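Walls, Paint and Hanging Things: Frequently Asked Questions
Fjeld Apartments residents' pages
Last updated Nov 8, 2023

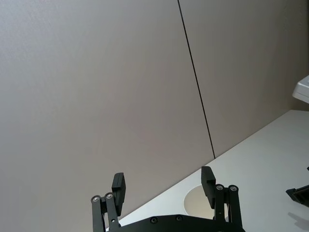

Marit Nordin wrote that the old version of this page told people what they could not do and left out how to get permission for the rest, and that she had given up and left her pictures in a box. We have rewritten most of the answers with that in mind. If something is still missing, write to the office and put "walls" in the subject line.

Can I paint my apartment?

Yes, with written permission. Fill in the paint request form at the office or in the resident account and attach the color name and the maker. You will normally hear back within 9 days. Please don't buy paint before you have the answer. We can't refund it if the color is turned down.

Which colors are approved without a request?

None, strictly speaking. All painting needs a request. In practice, off-whites, pale grays, beiges and light greens are approved nearly every time. Dark colors are approved for one wall per room if you agree to paint it back before you leave, or to have the cost taken from your deposit.

Do I have to paint it back when I move out?

It depends on what your approval says. There are two kinds. "Approved, may remain" means you can leave the color as it is. "Approved, restore" means the wall goes back to the building color, with primer under it if the color was dark. Keep your copy of the approval. If you can't find it, the office has one on file.

What is the building color?

It depends on the building. Utaris House and the Brumard wing were painted at different times and don't match. The paint name is on a label inside the door of the electrical cabinet in your hall. If the label is gone, ask Ottar Sandberg at the office and he can look it up by apartment number.

Can I get touch-up paint from you?

Yes. We give out small jars at no charge, one per apartment per year. Bring your own clean jar with a lid if you have one. Stir the paint well before you use it and test it behind a door or low down near the floor first. Paint that has been on a wall for several years fades, and a fresh patch may show even when the color is the same. When that happens it often looks better to roll the whole wall from corner to corner.

Can I hang pictures?

Yes. Small nails and picture hooks don't need permission. We ask that you fill the holes before you leave. If you are hanging something that weighs more than 40 pounds, ask first so that we can tell you what is behind the wall.

How do I know what kind of wall I have?

Knock on it. A wall that sounds hollow is most likely drywall on studs. A wall that sounds solid and gives a dull thud is concrete or brick. Outer walls and the walls between apartments are solid in all our buildings. Most inside walls are hollow. In the ground floor units on Grurkia Street, some inside walls are made of prefinished panels, and these have their own rules further down.

Can I drill into a concrete wall?

Yes, on weekdays between morning and early evening. You need a hammer drill and a masonry bit. The office lends one out for a day at a time against a signature. Bits are not included. Tell your neighbors on the other side of the wall beforehand if you have more than a couple of holes to drill.

Where should I not drill?

Do not drill straight above, below or to the side of an outlet or a light switch. Do not drill in the bathroom or in the kitchen backsplash without asking. The waterproofing layer behind bathroom tile is thin, and a single hole in the wrong spot can mean a leak in the apartment below. Towel rails and shelves in the bathroom are put up by our own staff. Put in a repair request and choose "fixtures."

Are adhesive strips and hooks allowed?

They are allowed, but they cause more damage than nails. The strips often pull the paint off when they come down, sometimes with the paper face of the drywall. If you use them, warm them with a hair dryer before you take them off and pull slowly along the wall. Do not use double-sided carpet tape or mounting foam. Both leave a residue that has to be sanded away.

What are the rules for the panel walls on Grurkia Street?

Please don't nail, screw or paint them. The finish comes from the factory and ordinary wall paint does not hold on it for long. There is a rail along the ceiling in each room with panels, and you can hang pictures from it with cords and hooks. The office has spare hooks. If a seam between panels has opened up or an edge is lifting, report it and leave it alone. Caulk makes it harder for us to reseat the panel.

My wall has a hairline crack. Is it serious?

Usually not. Fine cracks at door corners and along the ceiling come and go with the heating season. They tend to be widest in February and close up somewhat by summer. Report a crack if you can fit a coin into it, if it runs through a whole wall, if it is damp, or if a door near it has started to stick.

There are dark spots in a corner. What should I do?

Send us a repair request on the same day. Don't paint over the spots. Meanwhile, pull furniture a hand's width away from the outer wall, keep the air vent open and wipe the area with mild dish soap and water. Abdelilah Ramadan handles all moisture reports and will get in touch to set up a visit. He will need to get behind the furniture, so please clear some space before he comes.

How do I clean painted walls?

A soft cloth and lukewarm water with a drop of dish soap takes care of most marks. Start at the bottom and work up, then wipe once with clean water. Melamine sponges work on pencil and scuffs but they leave a shiny patch on matte paint, and it can't be wiped off afterwards. For grease in the kitchen, use a little baking soda in the water.

Can I put up wallpaper?

Removable wallpaper is allowed on hollow walls with the same request form as for paint. Pasted wallpaper is not allowed in any building at present. Wall stickers for children's rooms don't need a request, but the paint damage they leave counts as your responsibility.

Can I build shelves or a fold-down desk onto the wall?

Free-standing furniture doesn't need permission, and tall bookcases should be fastened to the wall for safety. Use the bracket that came with the bookcase. Anything built in needs a drawing. A sketch by hand is fine as long as the measurements are on it. Cinzia Cattaneo goes through the drawings and will call if something is unclear.

What does it cost if I leave the walls damaged?

Normal wear costs nothing. Small nail holes, light scuffs and faded paint all count as normal wear. Large holes, torn drywall, unapproved colors and damaged panels are charged at cost. A single repainted room is roughly 2 days of work. The charge for walls is capped at $1,000 per apartment unless the damage has spread to a neighboring unit.

Can I see the walls with someone before I move out?

Yes, and we recommend it. Ask for a pre-inspection when you give notice. You will get a written list of what needs fixing and you can choose to do it yourself or leave it to us. Things that are not on the list can't be charged later unless they were hidden by furniture or happened after the visit.

Can I hire my own painter?

Yes. Send the painter's name and proof of insurance together with the paint request. The painter must cover the floors in the stairwell and take away all empty cans. Paint cans may not go in the building's trash room, even if they are dried out.

I don't agree with a decision. Who do I write to?

Write to Torunn Strömberg at the main office. Include your apartment number, a copy of the decision and a few lines on what you would like changed. Appeals about deposit charges should reach us before the deposit is paid out, and the date for that is printed on your final statement.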